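The Weighing House at Belitz

The Weighing House at Belitz opened each morning at 5, and it was the duty of the Senior Clerk, Gijs Wuyts, to see that the great scale stood at zero before the doors were unlocked. He had performed this duty for 15 years. The regulations required him to enter the result in the register, and in all that time he had entered the same word: Level.

In September the scale was found to be out by the weight of a coin.

Mr. Wuyts swept the pans and tested the beam. He sent for the brass weights, which were kept in a locked case lined with green felt, and tried them one after another. The left pan continued to sit a little lower than the right. He wrote the figure in the register, initialed it, and opened the doors. The growers waiting outside were informed that a correction would be applied.

The next morning the difference had doubled. A letter was sent to the firm of Ackermann, which had built the scale, and the firm replied that an instrument of that class could not be in error. It enclosed a bill for 2,000 crowns. The Director approved payment and asked that the matter be closed.

It was not closed. Mr. Wuyts began to arrive earlier. He sat on the bench by the left pan with his coat on and listened to the building, and on the fourth night he understood that the pan was lowest when he was closest to it. He moved to the far wall. The needle rose. He walked back, slowly, and it fell again.

He did not report this. The form provided for defects had a space for the part concerned, and he could not think what to write in it.

His sister, who lived in the rooms above the Skukutel bakery, asked him at supper whether he was well. He told her that he had been offered the post at the coast once, before their mother's illness, and that he had never answered the letter. She said that she knew. She had found it in the drawer with the string, years ago, and had put it back.

"It is a long time to carry a letter," she said.

"It has been in the drawer," said Mr. Wuyts.

They finished the meal and she washed the plates. Before leaving he asked for paper, and he wrote four lines to an office that had very likely been dissolved, thanking it for the offer and declining. The address was still known to him. He mailed it on the way to work – the box stood at the corner of the square – and he reached the Weighing House shortly before 5.

The needle stood at zero. He looked at it for some time, then took up the pen. Outside, the first carts were already in line, and a man was calling for the doors to be opened.
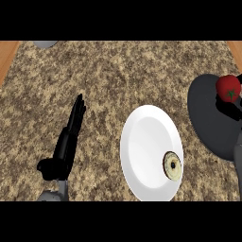
Plotodico Evening Writers' Club, Short Fiction Section

The register for that morning reads: Level. G. Wuyts.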